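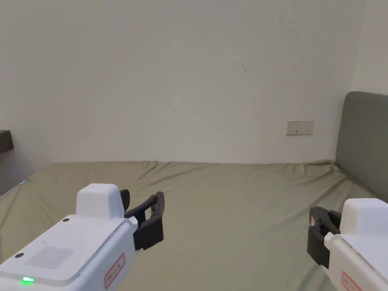 How do you buy a robot helper?

Lots of people ask us this. Short answer: slowly, and with a list. Longer answer, keep reading.

Say a school club wants a robot that can learn to make a bed. Sounds easy. You pull a sheet flat, done. But a sheet is floppy, it creases, corners bunch up. Robots find floppy things hard. So the first thing to plan is the hands.

Robot hands are called grippers. They open and close like a crab's claw. For a sheet you want 2, one for each side. Try it yourself at home with one hand behind your back. Told you.

WHAT GOES ON THE LIST

Grippers. The dear bit. Look at the finger tips, do they pinch thin cloth or just slide off it? Ask the shop to show you on a real pillowcase.

Power. Batteries run down. How long do they last, how long to charge, and is there a socket near where you'll be working? People forget the socket. Then it's extension leads everywhere.

Spares. Finger tips wear out, same as the rubber on your pencil. Get some at the start.

Somebody's time. A robot has to be shown a job again and again before it gets good at it. Hours and hours. That costs money to, even if it isn't in the box.

A PRETEND BUDGET

Our club had 80 tokens to spend in a planning game. Two shops, Petis and Betonov. Petis wanted 18 tokens for each gripper. Betonov was cheaper but sold no spare tips at all. Hmm.

2 grippers from Petis = 36 tokens
Left over = 44 tokens

Out of that comes charging, spare tips, and a bit kept back for when something breaks. Something will. Keep the bit back!

BUY OR BORROW?

Only need it for July? Borrow, maybe. Need it all year? Buying could be cheaper, add it up both ways and see. And ask who mends it and how long they take, becuase a robot in a cupboard waiting for a screw can't learn anything.

Your turn now. Pick a job at home, any job. Feeding the fish, pairing socks. Write down what the robot would need, then guess which part costs most. Then ask a grown-up to guess too and compare.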